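Print this page | E-mail this article

Home | Subjects A–Z | Machines and Tools | Robotics | Teaching by demonstration

Teaching by demonstration

Teaching by demonstration (also called learning from demonstration, or, in older books, programming by showing) is a way of giving a robot a new task by letting a person perform it with the robot's own arms, or with something that moves very much as they do. The movements are recorded, usually together with pictures from one or more cameras, and the recordings are then used to work out how the robot should behave when it is left to do the task by itself. It is a pleasant idea and quite an old one, and it rests on the simple observation that a great many people can pour a drink or fold a towel who could not begin to write down the instructions for doing so.

Showing by hand

The oldest method, and to many people still the most natural, is to take hold of the arm and lead it through the job. The motors are set so that they hold the arm's own weight but give way to a gentle push, and the teacher walks the gripper from place to place much as one might guide a child's hand round the letters of the alphabet. Paint-spraying and welding robots were taught in this manner long before anyone thought of putting them near a kitchen table.

Its great merit is that the teacher feels what the arm feels, and learns rather quickly which corners it does not care to reach into. Its drawback is that the teacher's own hands and sleeves are forever in front of the cameras, and that leading two arms at once takes a good deal of stretching. Tasks that need both arms are therefore more often taught from a short distance away.

Showing by remote control

In remote teaching, often called teleoperation, the person does not touch the working arms. The commonest arrangement is a pair of small leader arms, jointed like the working pair, which the teacher holds and moves; the larger follower arms copy each joint as it turns. Hand-held controllers and gloves are used as well. Some teachers watch the table directly and others work from a screen, and there is a friendly and long-running disagreement over which gives the better recordings.

New teachers nearly always move too fast. Aatos Huttunen, whose course notes from the Kuusisto workshop in Drestport have been passed from hand to hand for years, asks beginners to spend their first session doing nothing but picking up a bottle and putting it down again, and to stop for a cup of tea as soon as they find themselves holding their breath. He also advises them to leave a mistake in the recording if they have put it right neatly, so that the robot has something to go on when it makes the same slip.

Recording and training

One complete performance of a task is known as a demonstration or an episode. A simple job, such as moving a cup from one side of a table to the other, may be taught with some 100 episodes, while a longer one with several steps can call for 1,000 or more. Between episodes the objects are shifted about a little, for a robot that has only ever met a cup in one spot may be quite lost when it is moved a hand's breadth to the left.

Each arm is described by a row of numbers, one for every joint and one for the gripper. A pair of arms with six joints apiece therefore gives 14 numbers at every moment, and these are stored beside the camera pictures taken at the same time. In the Uvus system, developed at Kuusisto, the teacher may also add a short note in plain words, such as "hold the bottle over the cup", which later helps to divide a long episode into its parts.

Drinks and other kitchen tasks

Mixing a drink has become a favourite subject, and it is easy to see why. It brings together rigid things and runny ones, it has a sensible order of steps, and it is full of clear plastic and glass, which cameras find troublesome. A bottle must be tipped by the right amount and for the right time, and its weight changes as it empties.
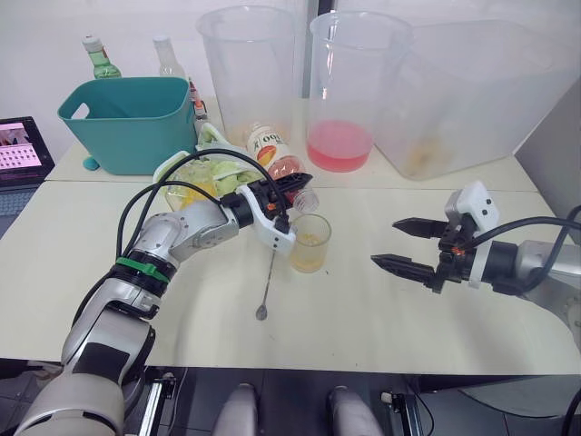 Two-armed robot at a table of drink-making supplies. The left gripper holds a small bottle nearly level above a clear glass cup; the right gripper is open.

The second arm is by no means idle in such work, even when it has nothing to hold. Teachers are encouraged to keep it open and near at hand, ready to steady a cup or reach for a spoon, and to bring it in early enough that the two grippers do not meet over the glass. The Flernora exercises, first set out in May as a beginners' series, give a whole chapter to this matter of waiting politely.

See also: Gripper; Leader and follower arms; Remote handling

Contact the editors | Copyright Drestport Online Encyclopedia | Last revised 2022-02-17 | Back to top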